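Thread on what we've been doing at the Enddale bench since November. It's a sorting method for two arms that share one table, and it finally has a result I'm willing to post.

The task: solenoids, round red circuit boards and wire harnesses, with paper-lined steel trays down the middle and yellow bins on both sides. Two arms, one policy. 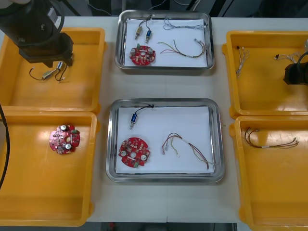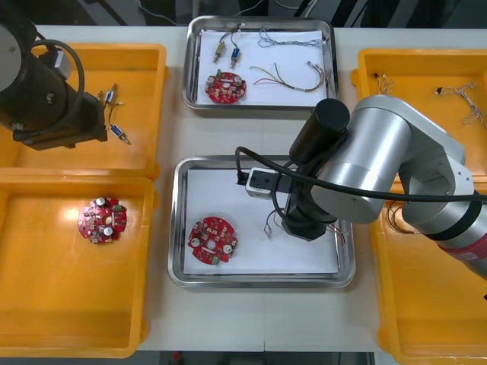
The method is called Fan. At each step the policy proposes 20 short motions per arm, and a small scoring model picks the pair least likely to put both arms over the same tray.

Most of the earlier work I know of gives one arm priority and makes the other wait. It's safe, but slow. We wanted to see if the scorer could learn when waiting is really needed.

Training data was 438 teleoperated episodes. Xinyi Luo and Markos Spanos did nearly all of the driving. Part positions were changed by hand between episodes.

Result: over 100 test runs, Fan finished 10 more than the fixed-priority baseline. Same policy weights, same parts, same time limit. The only change was how the pair of motions got chosen.

Where it fails: harnesses. Boards are rigid and the grasp point is easy to learn. A harness can be picked up by one strand and drag the rest over the rim – we count that as a failure even if it lands in the correct bin.

Solenoids are in between. The body is a good grasp target, but the leads swing, and the scorer knows nothing about leads. Tianyou Jiang is adding a term for that now.

Lauri Savolainen asked if the scorer just learned to keep the arms apart. Partly, yes. With the distance term removed we lose a bit over half of the gain. The rest seems to come from timing.

We haven't tried it on the Telcombe table yet. The bins there are deeper, so I expect the grasp heights will need new data.

Write-up is with Xiaoyan Dai for a last read. Code goes up after that, scorer first, then the training scripts.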